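Sorting out the pots and plates

29 Jul 2025

I had one afternoon free and decided to deal with the kitchen things that have never had a proper place.

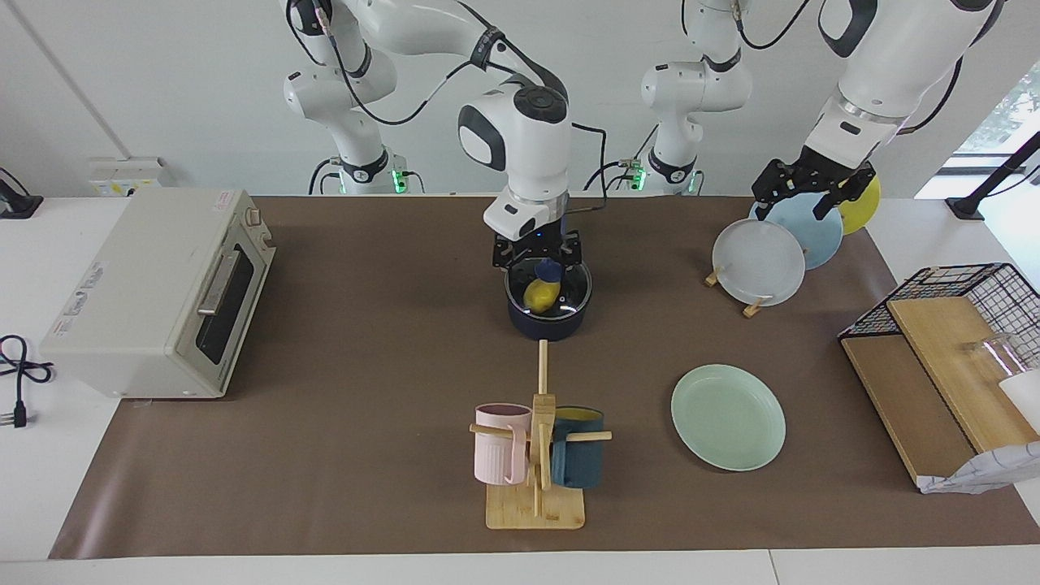

The navy pot

I bought this pot in January to replace a bigger one that took up half a shelf. It is dark navy with a clear glass lid, and the lid has a metal rim and a small blue knob in the middle. I like a glass lid because I can check on rice without letting the steam out. The drawback is storage. Lids are awkward. I tried keeping them in a rack on the inside of the cabinet door and they rattled every time the door closed, so now each lid lives on its own pot and I accept that I can't stack them.

Perla Escobedo told me to turn the lid upside down so the knob points into the pot, and then another pot can sit on top. That works with two of my older ones. With this one the lid slides around, so I gave up on it.

The space inside the pot is useful, though. I put small things in there when I run out of room, and I've had to remind myself to look before I turn on the burner.

Plates standing up

I used to stack all the plates in one pile. The ones I wanted were always at the bottom. Now the three everyday ones stand in a small wooden plate stand, white in front, then pale blue, then yellow. I didn't plan the order. It's just how they went in the first time and I have kept it that way.

The stand cost $16 at a shop in Ventura. I had looked at a metal one for $15 but it had thin wires and I thought it would mark the plates. Wood needs to be kept fairly dry, so I wipe the plates before they go in. If I'm in a hurry I leave them in the dish rack overnight and move them in the morning.

Dinner plates for guests are still in a stack, on the high shelf. I don't use them enough to care.

The toaster oven

This took the longest to decide. It's a cream toaster oven with a dark glass door, and it is deeper than it looks from the front. I measured the counter next to the stove and it would have fit with no room to open the door all the way, so that was out.

For now it goes at the left end, turned at an angle so the door faces in toward where I'm working. I unplug it when I'm done and coil the cord beside it. There are labels on the front that I keep meaning to peel off. Consuelo Zepeda says to warm them with a hair dryer first and use a little cooking oil on whatever is left behind. I'll try that on the small one before I do the other.

Still to do

The baking sheets, which are leaning against the side of the fridge. The drawer with the measuring cups. I also have a bag of containers with no lids, and Odette Royer wants the bigger ones for seedlings, so those can go as soon as she comes by.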